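Lingyun Ye
11/11/23

I promised to write something about my table, so here is a small thread. It is for everyone who bought a stone-pattern table top and now is afraid to touch it.

We got ours in July, second hand, from a family who was moving away. Dark reddish-brown with white and grey veins. My friend Izzati said it looks like a hotel lobby. I think she meant it in a good way.

First problem: I don't know if it is real marble. The seller did not know either. So I treat it like real marble, this is safer. No vinegar, no lemon, nothing sour. If your table is only a printed pattern, the gentle way will also not hurt it.

Second problem: you can't see the dirt. With so many veins and pale flecks, a drop of dried milk is simply one more fleck. I clean with my hand more than with my eyes. I pass my palm slowly over the surface and where it sticks, I stop and wipe.
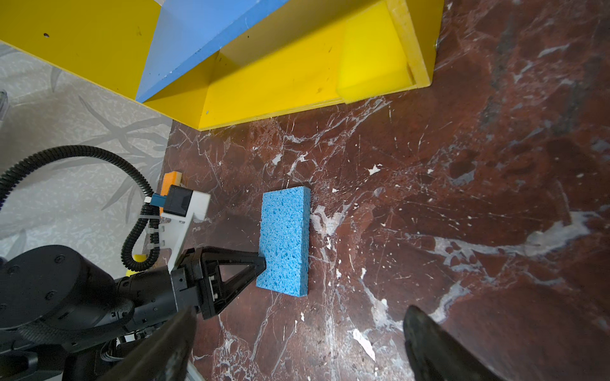
SPONGES, AND WHICH ONE FOR WHAT

The light blue one with the small pores is for the table and only for the table. The orange one has other work (the sink, the stove, the bottom of pots) and I don't let it do the table. My husband Boyang thinks this rule is too strict. He is allowed to think it.

How I do it: warm water in a bowl, two drops of dish soap. Put the sponge in, squeeze it very well, then squeeze again. It should feel damp in your hand and leave no puddle. I go along the long side of the table and come back, and I turn the sponge over when I am in the middle.

After the soap comes clean water, then a dry cotton cloth. Please don't skip the cloth. One time I did, and in the morning there were cloudy rings everywhere. I needed a whole evening to polish them away.

About the fine scratches. Some were there when we bought it, some are ours – I am quite sure the keys did it. I tried a polish from Savberg and it made the table shiny for one day, and then the scratches said hello again. Now I leave them in peace.

Muchen asked how often I change the sponge. When it begins to smell, or when the corners become soft and round. I rinse it each evening and stand it on its narrow side to dry, so the air comes to both big faces.

If somebody knows how to find out at home whether it is real stone, without making a hole in it, please write to me. Jinlong told me to touch it with my cheek and feel if it is cold. I did it. It was cold, but my kitchen is also cold.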